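The Vovik Survey

The contract ran to two pages. Ylva Viklund read both of them standing up, because the chairs in the Zerkex land office were reserved for people who had already signed.

"It says dragon," she said.

"It says claimant," said the clerk, whose name plate read Britt-Marie Strand. "The dragon is the claimant. You survey the cave, mark the boundary and file the plat. Payment is 3,000 crowns on acceptance."

"Whose acceptance?"

"The claimant's."

Ylva signed. She was then allowed to sit down, but there was no longer any point.

The cave was above Vovik, at the end of a road the county had stopped grading. She took a chain, a level, a rod and a rodman. The rodman was Nahom Mekonnen, who had worked with her on the Drinden marsh survey and had been paid for most of it.

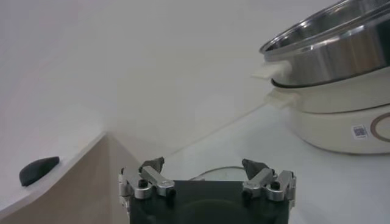
They set the first monument at the cave mouth, a cut stone with a cross on top, buried to two thirds of its length. Nahom held the rod. Ylva read the level and wrote the figure down. She checked it, got the same figure and wrote that down too.

"Stop there," said a voice from inside. "You are using the old datum."

The dragon came forward as far as the daylight. She was gray, and longer than the cave appeared to allow. Her name, according to the contract, was Sigrun Bakke.

"The county uses the old datum," Ylva said.

"The county is wrong by the height of a goat. I was here when they set the benchmark. The man had a fever and leaned on the rod."

"Do you have that in writing?"

The dragon considered this. "I have the man's notebook," she said. "I have the man's hat as well, if that helps."

The notebook was in the third chamber, under a quantity of silver that Ylva recorded as loose fill. It was signed Sundqvist on the first page. The entries were neat until the last one, where the handwriting tilted. She copied the page twice, had Nahom witness both copies, and added a correction column to her field book.

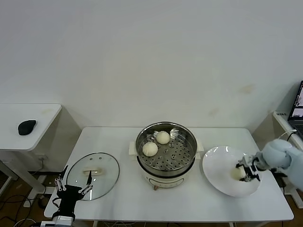
The trouble was on the north line. The claim ran along a ridge to an oak, and from the oak to a spring. The oak had burned down. The spring had moved.

"Springs do that," said Nahom.

"Oaks don't," said Ylva, and looked at the dragon.

"It was dead already," said the dragon. "Mostly."

Under the code, a lost corner could be restored by testimony of an adjoining owner. The adjoining owner was Dagmar Danko, a witch, who lived on the far side of the ridge and had been in dispute with the dragon for 23 years. She arrived on foot with a folding stool, sat down on it, and pointed at a patch of nettles.

"The oak was there," she said.

"It was not," said the dragon. "It was two chains east."

"That would give me the ridge."

"Yes."

The witch folded her hands. "Why would you give me the ridge?"

"It's where the oak was," said the dragon. "I have never wanted your ridge. I wanted you to stop moving my spring."
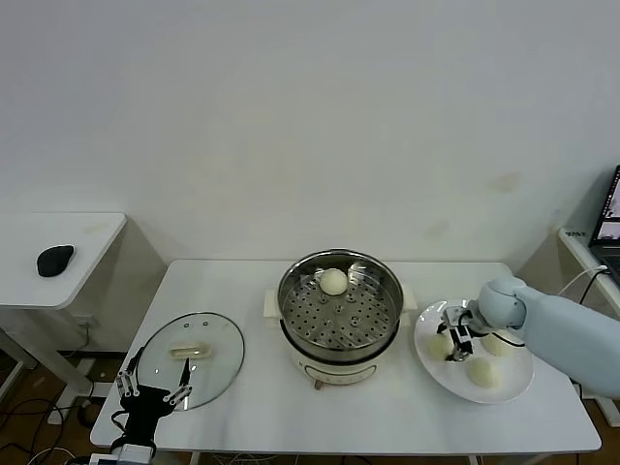 Ylva dug at the point the dragon had named. At knee depth she found charcoal, and below it a root collar as wide as a cart wheel. She drove an iron pin through the center and had Nahom call the distance back to the cave mouth. It closed within a hand's width, using the corrected datum. On the old datum it did not close at all.

The spring took longer. Dagmar Danko said that she would need until June to put it back, as the ground was frozen and the water had got used to its present location. Ylva wrote this on the plat as a note. She drew the present course as a solid line and the former course as a dashed one - the code had no symbol for a course that was pending.

Both parties signed at the bottom. The dragon's signature went through the paper in one place, and Ylva initialed the hole.

Back in Zerkex, Britt-Marie Strand compared the plat with the contract line by line, stamped it, and counted out the fee.

"There's an item here for a hat," she said.

"Evidence," said Ylva. "It goes with the notebook."

The clerk found a box of the right size and wrote a number on the lid.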